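4.2 Refitting the glass in a wooden frame

Work on a flat, clean surface.
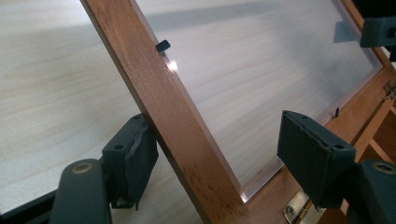 1. Lay the frame down with the retaining tabs facing up.
2. Wipe the edges of the pane and the inner edges of the stiles and rails.
3. Lower the pane into the frame, one long edge first.
4. Turn each tab over the glass by hand.

Caution: do not force a tab. If it will not turn, lift the pane and clear the edge — grit under the glass can crack it.

Note: dark stains on the wood do not affect the fit. Do not sand the inner edges.

Replacement tabs are sold in packs of 4, Kaken part 2441.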